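Second week running the after-school art club at Civis and we've got 23 kids on a list meant for 16. Send glue!

Year 7 want to cover the whole back stairwell in paper birds for the March open evening. I said 200. They said 1,143, one for every pupil (they'd asked the office!).

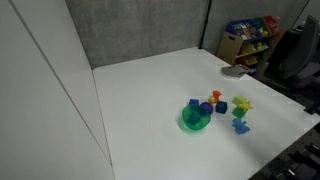 Green bowl, blue thing inside, big white table.

So far we've folded 253. Mr Briggs from maths has worked out we need 2 more Mondays and a lot more biscuits. Anyone got spare coloured paper?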